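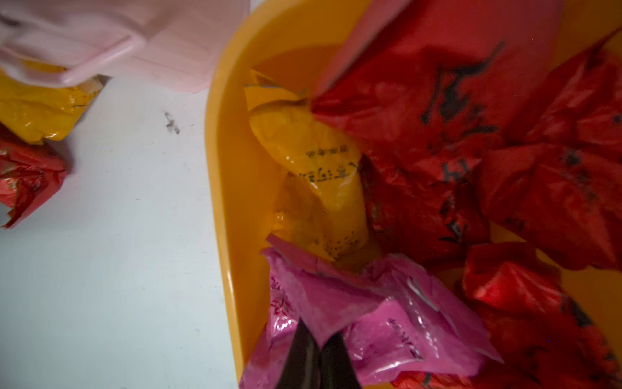 Bag sorting is the part of the stockroom walk-through I leave until the end, partly for morale. The rule at the Tremer reuse store is that every donated carrier bag passes over the white table before it goes anywhere near the counter, and the orange tray is where the day's bags wait their turn: yellow, red and pink, crumpled together in one loose heap. The tray has a rim for a reason, and two bags, one yellow and one red, are out on the table beside it, over by the pink basket. There is also a small dark smudge on the tabletop between the tray and the stray yellow bag, which brings us neatly to item 3.

STOCKROOM AND BAG TABLE – MONTHLY SAFETY CHECK
Site: Tremer reuse store, back room
Month: April
Walked by: Oğuzhan Akgül
Marks used: OK / FIX / WATCH

Section A. The bag table

1. Bags kept inside the tray
FIX. See above. A plastic bag on a table is a bag that will be on the floor by lunchtime, and a plastic bag on a smooth floor is a very cheap ice rink. Put strays back when you pass. You do not need to be on the rota to do this.

2. Tray not overfilled
WATCH. A heap is fine. A heap that slides when someone opens the back door is over the limit. Move the surplus to the Karov bins and carry on.

3. Table surface wiped
FIX. One greyish-black mark, plus a few faint specks and scuffs. The scuffs I can live with. The mark needs a cloth and the spray from under the sink. If it doesn't come off, tell me and I'll stop writing it down.

4. Bags checked for contents before folding
OK, with a comment. Last month's finds included a door key, half a lemon and a receipt for 581 paper napkins. Open each bag fully over the table and look in before you put a hand in. We have had one cut finger from a skewer and I would like to retire on that number.

5. Torn or sticky bags removed
OK. Anything torn goes straight to soft plastics. "It's only a small hole" was tried as an argument in March and did not succeed.

6. Printed bags
OK. Somebody asked whether bags with writing on them should be kept apart. No. The yellow one with the Chinese characters is as good a bag as any other, and customers tend to pick the printed ones first.

Section B. Storage and small children

7. Loose bags out of reach of children
FIX. This is the serious one, so I will be dull about it. Plastic bags are a suffocation risk. The gate between the shop and the back room was propped open with a box of jigsaws when I arrived. The box has been moved. Please do not introduce it to the gate again.

8. Folded bags bundled and tied
OK. The bundles on the Zunov shelf are flat, tied with string and no higher than the line of tape. Whoever folded the bottom row into perfect triangles has my respect and some of my concern.

9. Shelf load
WATCH. The label says 200 pounds. Bags weigh next to nothing, which would be reassuring if the same shelf didn't also hold the encyclopedias. Encyclopedias to the bottom, please, by Thursday.

10. Bags away from heat
FIX. A bundle was sitting on top of the wall heater. The heater was off. It will not always be off. Keep everything flammable three feet clear and find the bundle a shelf.

Section C. The room in general

11. Walkway clear to the back door
OK. First time this year. I walked it twice to enjoy it.

12. Extinguisher
OK. Tag in date, pin in place, no coats hanging from it.

13. Lighting over the sorting area
WATCH. One tube flickers when the kettle is on. I've reported it again, using the same words as before to save everybody time.

14. First-aid box
FIX. Seven bandages left, all of them the size meant for knees. Finger sizes ordered. Until they come, see item 4 and be careful.

15. Step stool
OK. All four rubber feet present. The fourth turned up in the lost property jar, labeled "hockey puck?"

Actions
Items 1 and 3: whoever opens up tomorrow.
Item 7: everyone, always.
Item 10: done while I was standing there, but please read it anyway.
Item 14: me.

Sign the sheet on the clipboard once your item is finished. Initials are fine. A smiley face is not a signature, as I have now had to explain to two separate adults.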